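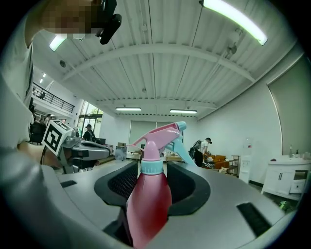
Leonilde Morais says misting a fern does nothing for humidity and I should stop telling people to do it. She says the water is gone before you've put the bottle down, and that wet fronds in a cold room just get brown spots.

I think she's mostly right, so this is a thread on what I do for indoor ferns now. It replaces the one from last winter. I've left the old one up because there are good replies under it.

Background for anyone new. I'm in Foretholm, in an upstairs apartment with forced-air heat. Winters are long and the air inside gets very dry. I keep Boston ferns, a couple of maidenhairs, a bird's nest and a staghorn on a board.

Misting first. When you spray a plant the air right next to it gets damper for a few minutes. Then it mixes with the rest of the room and you're back where you started. A small meter hung in the leaves will show you this. Mine is a Grolik, the cheap one with the clip on the back.

I tried it in the bedroom with the door shut. The meter said 40 percent before. It went up to 46 after a good soaking of everything on the shelf. By the time I had made coffee and come back it was at 40 again.

So if you're misting to raise humidity, you'd have to do it all day long. I don't know anyone with a job who can.

I do still use a spray bottle for some things. Seedlings and spores, where pouring would wash everything to one side of the tray. Moss on the staghorn board. Dust on the bird's nest, followed by a soft cloth. Any trigger bottle is fine if it goes down to a fine setting.

Rinse out the bottle well if it ever held cleaner. Better yet, get a new one and write PLANTS on it with a marker. I lost a maidenhair once to what I'm fairly sure was leftover bathroom spray.

Pebble trays. You set the pot on wet gravel and the water is supposed to evaporate up around the plant. I ran these for two winters. The meter moved a point or two at best, and only down by the rim of the pot. They're good at catching drips, so I kept the trays and threw out the gravel, which had gone slimy.

Grouping plants does help some. Put them close together and away from the vent. Leave enough room for the fronds to move or you'll get dead patches in the middle where they press on each other.

The vent was my biggest mistake. The Boston fern sat right over a floor register for most of one winter and I kept blaming my watering. I moved it across the room and it quit dropping leaflets within a couple of weeks. Same pot, same soil, same light.

If you can't move the plant, get one of those plastic deflectors that sticks on over the register with magnets. They cost a few dollars at the hardware store. Check that your register is steel first. Mine is aluminum and the magnets slid right off, so I used tape.

Humidifier. I put this off because of the noise and the cost. I ended up with a Batarach from a yard sale, the evaporative kind with a wick filter. It's loud on high. On low I can sleep next to it.

People ask about the ultrasonic ones that put out a visible cloud. They work too. With hard water they leave white dust on everything, leaves included, and we have hard water here. If yours is soft or you're willing to buy distilled, go ahead.

Whatever kind you get, you have to clean it. I do mine with white vinegar when I change the bed sheets so I don't have to remember it separately. The wick gets replaced when it goes stiff and brown.

Don't run the room up so high that the windows sweat. I did that the first month and had mold on the sill behind the blinds. Ferns don't need a jungle. Mine look fine in the high forties and I've stopped chasing more than that.

Now the part I wish I had put in the old thread. Most of the crispy ferns people send me pictures of are thirsty. The air gets blamed because dry air and dry soil look the same on a frond.

Pick up the pot. If it feels light, water it. Peat mixes shrink when they dry out and then the water runs down the gap between soil and pot and straight out the bottom. It looks like you've given it a good drink and the middle is still bone dry.

The fix is to sit the whole pot in a sink or bucket of room temperature water until it stops bubbling, then let it drain. I do the Boston ferns this way all winter. The staghorn gets the bathtub, board and all.

Maidenhairs are their own problem. They won't forgive a single missed watering. If one does crisp up completely, cut every frond down to the soil, keep it damp and wait. Both of mine have come back from that at least once. It takes weeks and you'll feel silly watering a pot of dirt.

Someone asked if brown tips can be from tap water. Could be. I've used tap on everything except the maidenhairs and haven't seen a difference I'd swear to. The maidenhairs get rainwater when I have it, which in January I don't.

Someone else asked about fertilizer in winter. I don't give any until I see new fiddleheads, usually March. Then half strength. Full strength burned the bird's nest and it still has the scars two years on.

Light gets left out of this kind of thread. "Shade plant" means shade outdoors, which is a lot brighter than the back of a living room. An east window is good. A north one is okay if the plant is right up against it. I moved everything a foot closer to the glass in November and that did more than any amount of spraying.

On buying. The fern table at the grocery store is fine if you get there soon after delivery. I've had better luck at Krishnan, the nursery out past the county road, because they don't let things dry out on the shelf. Ask for one that has been there a while. It will have already dropped whatever it was going to drop.

Expect a new fern to shed for the first month anyway. It came from a greenhouse and your home is not one. Trim what's brown, leave the rest alone and don't repot it right away. I repotted everything the day I got it for years and I think I killed a few like that.

Back to Leonilde's point about spots. I've seen them on the bird's nest, where water sits down in the center. Wet leaves plus a cold window overnight seems to be what does it. If you like misting and plan to keep on, do it in the morning so things dry off by evening.

Short version for people who skip to the bottom. Move it off the vent, soak the pot when it's light, put it closer to the window, and run a humidifier if you can stand one.

I'll do staghorn mounting next, since I have to redo mine anyway. The board is splitting along one side and I'm looking for a piece of cedar. If you've used something other than fishing line to tie the root ball on, reply here and tell me how it held up.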